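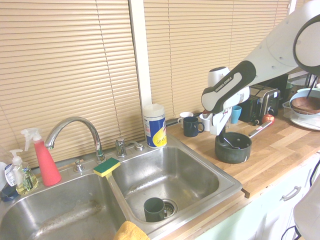 Double sink with the faucet in the middle, soap and spray kept on the window side.

3 min read

How do you keep the area behind a kitchen sink from getting grimy?

Posted Wed 3 January by Milagros Maldonado

We moved into this place in July and it has a stainless double sink, the bigger basin on the left and a smaller one on the right. There is a ledge behind the basins where the faucet comes up. There is also a small knob to the left of the faucet, a handle to the right, and another little chrome fitting past that near the back corner. So it's a lot of small round bases close together, and every one of them collects a ring of gunk.

My cleaning stuff lives along the window side. That's the hand soap pump, a red spray bottle, and a couple of other bottles down at the end. The sponge sits on the ledge by the faucet. I know that is probably part of the problem, but I don't have a better spot for it. The yellow towel hangs over the divider between the two basins when I'm doing dishes.

What I get, after a week or so:

- a chalky white line around the bottom of the faucet and the handle
- a slimy patch under the sponge
- sticky circles under the soap and the spray bottle
- a dull look on the floor of the big basin, with streaks that come back the day after I clean them

I've been using dish soap and the rough side of the sponge. It gets the slime but does nothing for the white line. I bought a tub of Minami paste because my sister uses it on her stove, but I haven't opened it. I don't want to scratch the chrome.

Also, is there any trick to using the two sides? Right now everything goes wherever there is room. Mugs end up on the right and pots wait on the counter until the left side is free. I'd like to stop having a pot with a spoon in it parked by the sink every night.

The water here is hard. The neighbors say so and the kettle agrees.

3 answers

Answer 1 (accepted)
by tallpantry

The white line is mineral scale, and dish soap won't touch it. You need a mild acid. Plain white vinegar works on most of it.

Clear the ledge completely first. Take the bottles off too, and put them on a tray or on the floor. Then:

1. Wipe the ledge with hot water and dish soap and dry it. You want the grease gone or the vinegar just slides over it.
2. Mix vinegar and water half and half. I make up 100 ml of each, which is plenty for one sink.
3. Soak strips of paper towel in it and wrap them around the base of the faucet, the knob and the handle. Press them down into the crack.
4. Leave it 9 minutes. I don't go much longer on chrome, and if the finish is already worn or peeling I'd skip this and use soap and patience.
5. Pull the strips off and go around each base with an old soft toothbrush.
6. Rinse well and dry with a cloth.

Old scale may need two or three rounds on different days. Don't try to get it all in one go by leaving the vinegar on overnight. And check what is in the spray bottle before you start -- if it has bleach in it, keep it well away from the vinegar. Don't use them the same day on the same spot.

I wouldn't use a paste on chrome unless the tub says it's fine for chrome. Same with the green side of the sponge. It can leave fine scratches, and scale seems to grab onto those. Yellow side only up there.

For the basin floor, the streaks are just water drying. Rub along the grain of the steel with a soft cloth and some baking soda, rinse, then dry it. If you don't dry it the streaks will be back the next morning, and no product changes that with hard water. I dry mine once a day after the last dishes and let the rest go.

The sponge needs to stand on its edge or sit in something with holes. I have a wire holder from Hatside that hooks over the inside wall of the basin, and it drips into the sink. Measure first, because some of them only fit a thin edge. Squeeze the sponge out before you put it away.

Answer 2
by Zitelis_Road

Agree with most of the above. I'd add a tray for the bottles. Mine is a shallow plastic one from Fikaser, and when the soap runs down the side it goes in the tray and I rinse the tray on Sundays. Before that I was scraping dried soap off the ledge with a fingernail. Get one with a lip. If your ledge is narrow, look for the kind sold for windowsills.

You may also have more bottles out than you need. I keep the soap pump by the sink and everything else goes underneath. Fewer things to lift means I do wipe there now.

On the two basins: wash in the big one, rinse and drain in the small one. Mugs and glasses first while the water is clean, then plates, then pots. If the long handle on a pot gets in the way, turn it so it points toward the back corner and wash the inside first. For a pot that has to wait, fill it with hot water and a drop of soap and put the spoon in the same water. Ten minutes of that while you eat saves a lot of scrubbing. If there is food burned on the bottom, simmer water in it for a bit and let it cool before you wash it.

I'd move the towel as well. Over the divider it gets splashed from both sides and then you're drying with a wet towel. Oven door handle, or a hook on the cabinet.

Answer 3
by dmk454

get a dishwasher lol

but seriously lemon works too, cut one in half and rub it on the faucet then rinse. smells better than vinegar

Comments on Answer 1

Milagros Maldonado: Thank you. I did two rounds with the paper towel strips and the line around the handle is gone. The little fitting in the back corner still has some. The spray does have bleach in it, so I'm glad you mentioned that.

tallpantry: The back corner one is always the worst. Try a cotton swab dipped in the vinegar mix and work it around the base, then rinse like before.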